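Washing fleece by the batch

I switched from weighing raw fleece on the bathroom scale to a Kiken hanging scale in April, and the numbers finally agree with each other. A batch is now 1000 grams, greasy weight. Anything larger packs down and the middle stays sticky.

The Skerkutura lot took four soaks at 50 degrees Celsius, 11 minutes each, no agitation. Detergent goes in after the water — never before, or the foam lifts the locks. The last soak is plain water.

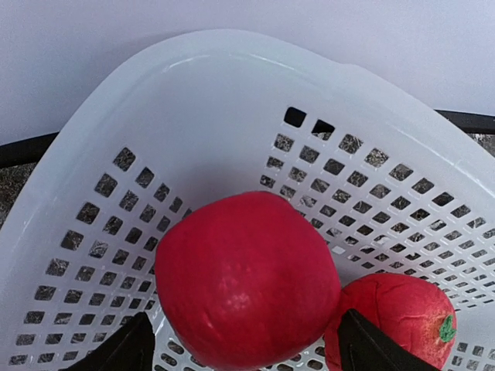 Yield is where the two breeds differ. The Doležal fleece lost almost half its weight to grease and dirt, while the Skerkutura lost far less and carded cleaner. I suspect the pasture more than the breed, but two fleeces prove very little.

Next up is the Zastard lot, bag 3117, which has a lot of burrs. I plan to pick those out dry.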